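Two-arm bench, Velodstead room. Section 4: House rules for cloth handling
4 min read

Rev 8/3/22, Ulises Benítez. Replaces the taped-up sheet.

4.1 Before power

1. Check base plate bolts on the rail, both arms. Snug, no wobble.
2. Walk the cables wrist to base. Slack at every joint. A loop hanging under the rail is OK, a loop near your knee is not.
3. Surface clear except the cloth in work, the folded stack and the basket. Phones, tape, mugs: off.
4. Stack goes back left, basket back right. Always. Saved poses assume it.
5. Sleeves up, lanyards off, hair tied.

NOTE: Boards under the bases are live as soon as the supply is on. Dont reach under there to tidy wires.

4.2 Running

1. Speed at 40 percent for any new cloth or new operator. 80 max after sign-off by Ilari Saarela.
2. One person on the stop button, hands on nothing else.
3. Call "arms live" out loud. Wait for an answer.
4. Start with one arm. Second arm only when the first is holding.
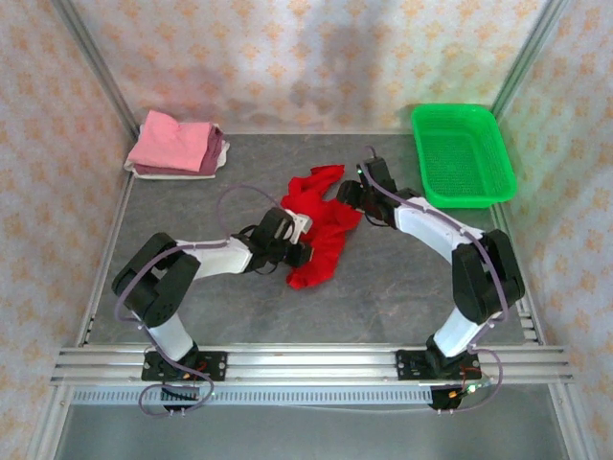

5. Never pull cloth out of a closed gripper. Stop, open from the panel, then take it.
6. Grippers closer than 80 mm to each other = stop and re-teach. No nudging by hand.
7. If a cloth snags, stop. Log it even if it comes free by itself.

CAUTION: Stop button cuts motion, arms may sag. Keep hands out from underneath untill they've settled on the surface.

CAUTION: Fabric walls are not a guard. They keep the background plain-ish for the vision side and thats all. Stay 300 mm back from the rail while live.

4.3 After

1. Park both arms, then power off. Not the other way round.
2. Wipe fingertips, lint builds up fast. Dry cloth only.
3. Finished pieces folded, on the stack. Rejects in the basket.
4. Fill in the Flenorico log: operator, cloth, speed, stops. Blank stops column counts as not filled in.

Cable clips get replaced every 347 cycles, see section 6. Spares in the Kemppainen drawer. Questions on speed limits to Ilari, everything else to me.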